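Library > Papers > Work Surfaces and Furniture > Section 3
Search this collection Enter keywords Go

3. The table surface
Shakuntala Sengar and Eyerusalem Sisay

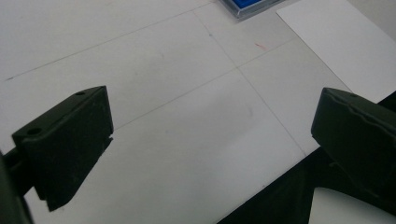 Figure 3. The white tabletop, with the thin grey seams between panels.

3.1 Choice of surface

The first two sections dealt with the height of the tables and with the lighting over them. This section is about the tops. At Plindholm the sorting room was refitted in November, and the old tops, which had been painted several times in different colours, were replaced throughout with a matte white surface supplied by Zurel. The panels are large and rectangular and are laid edge to edge, so that a finished top shows a pattern of faint lines (Figure 3). The same surface was later fitted in the smaller room at Carrasco, where the tables are shorter but otherwise the same.

White was chosen after a short trial with three colours. Staff sorted small household goods (buttons, pegs, spoons, bottle caps and the like) on each top in turn and were asked afterwards which they would prefer to work at for a full shift. Most chose white. The main complaint about the dark top was that dust showed on it within an hour of cleaning. The beige top drew few complaints, but pale wooden items were often missed on it when the table was cleared.

A matte finish was asked for in the order. The glossy sample gave a bright patch wherever a ceiling lamp was reflected, and people moved their chairs to get away from it. On the matte top the light is softer, and shading across the surface is gradual. In Figure 3 the white has a slight blue cast, and soft grey shading can be seen towards the centre and the lower part of the table. We noted a similar change of tone at other tables and at other times of day. It matters when goods are sorted by colour, as a cream item and a white item may look alike at one end of a table and different at the other. For that work we now ask people to keep to one part of the top.

3.2 Seams

The seams need more attention than we gave them at first. Seen from standing height they are easy to overlook. From a low angle, as in the figure, they are thin and faint but can be followed across the surface. Before the refit we had expected to mark out working areas with tape. In practice staff began to use the seams as guides without being told to, placing unsorted goods in one panel and finished trays in the next. After two weeks the tape was taken up at both sites.

There are two drawbacks. Fine material such as salt or sand collects along a joint if the joint is not flush, and has to be brushed out along the line of the seam and not across it. Flat items, mainly cards and paper labels, can also catch at a raised edge when they are slid over the table. We checked every joint at Plindholm by drawing a card across it by hand in both directions. Where the card caught, the panel was lifted and packed from beneath. At Carrasco the same check was made before the room was opened, and less work was needed afterwards.

3.3 Wear and cleaning

To compare wear we used a spare panel and a panel of the old painted board, side by side on a bench away from the sorting room. A steel tray was dragged over each one 1,000 times, and the panels were then looked at under a desk lamp. The paint had gone through to the board in several places. The white panel had a dulled track that could be felt with a fingernail but was hard to see from a chair. We carried on to 2,000 passes with the white panel only. The track was wider, with no break in the surface.

Tops are wiped at the end of each shift with a damp cloth and a mild soap from Arnesura, then dried. Stronger cleaners were tried on the spare panel and left it slightly shiny, so they are not kept in the room. Ink from marker pens is the one stain that has given real trouble. It came off the open surface with repeated wiping but stayed in the seams, and pens are now kept on the side shelf.

3.4 Clear space

Staff at both sites were asked to leave an open area of table in front of them before starting a new batch. This was the least popular of our requests, and it was often dropped when the room was busy. Where it was kept to, fewer items were put in the wrong tray. In a check of 200 items sorted with a clear area, 5 were misplaced. We did not run the same check on crowded tables and so make no claim about the size of the difference. Trays and storage are taken up in Section 4.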